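Thursday, 8:40 am
Notebook, adhesives bench

Starting a fresh page for the Skokden glue because the last three pages are mostly Aiguo's arithmetic and I can't find anything in them.

Where we are. The rep from Skokden sent us two tubs of the new water-based wood glue in June and said it would hold as well as our usual stuff after half the clamp time. I wrote "we'll see" next to that at the time and I stand by it. Every glue that comes through the door sets in half the time. If they all told the truth we would be clamping for four seconds by now.

So far we have 51 broken lap joints, all maple on maple, all cut from the same two boards. Danai did the gluing, I did the pulling. Mean load at failure for the Skokden at short clamp time is 279 on the dial. Our usual (Brasorora, the yellow one) at full clamp time is a bit lower than that, and everybody got excited at lunch.

I am not excited. Reasons, so I don't have to repeat them at every meeting:

The maple for the Brasorora set was cut first and sat out over a weekend before gluing. The Skokden set was planed and glued the same morning. Fresh surfaces glue better. That alone could be the whole difference, and we can't pull it apart now.

Danai spread all the Skokden joints after she'd had a week of practice on the Brasorora ones. She says this doesn't matter. Her last ten Brasorora joints are much tighter than her first ten, so I think it does.

The dial. It was last checked against the weights before the bench got moved, and not after. Asked Dela Dramani who signed it off. He thought I had. I hadn't.

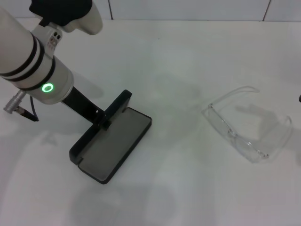
Also nearly all of the Skokden breaks were in the wood, with the glue line still whole. People like that result, and I understand why, but it means the 279 is a number for maple. It puts a floor under the glue and says nothing about how far above the floor it sits. Marina A. disagreed with me on this for twenty minutes and then said the same thing back to me in other words, so I'm counting that as agreed.

10:15. Checked the dial with the brass weights. Reads 101 with 100 hung on it, and the zero comes back clean. Fine, better than I expected. Repeated it twice with the same answer. Not going to correct the old numbers for that, but it's written down now with my initials, and it should get done every time the bench moves.

11:30. Talked to Marina Liapis about the damp test. The leaflet says "suitable for damp rooms," with a little drawing of a bathtub. No soak time, no temperature, no load. I wrote to ask and got the same leaflet back as an attachment. Until they send a method we use ours: overnight in the bucket, pull wet, second set dried for a week and then pulled. Brasorora goes in the same bucket.

Redo plan:
Plane all the maple on one morning, glue on that same morning.
Draw lots for which glue goes on which pair. Aiguo to hold the list, I don't want to see it.
Danai and Dela each spread half of each glue.
Shorter overlap, so that with luck the glue fails before the wood does.
Add a third clamp time between the two we have.

Aiguo wants to go to 1000 joints "for the statistics." No. We haven't got the maple or the clamps, and a thousand joints made the wrong way would only give us a very precise wrong answer. He can have a proper calculation of how many we need once I have the spread from the redo.

2:50 pm. Went back through the short-clamp joints by hand with a lens. Four have a dull patch along one edge where the glue looks thin or missing. All four are from one end of the clamp rack. Could be the rack, could be the board having a slight bow. Put a straightedge on the rack and could see light under it at that end, so the rack is my guess, though I've been wrong about that rack before. Shimmed it with card for now.

Still to do: order more maple (same supplier, ask for one board this time), find the lid for the second tub before it skins over, tell the rep nothing until the damp set is done.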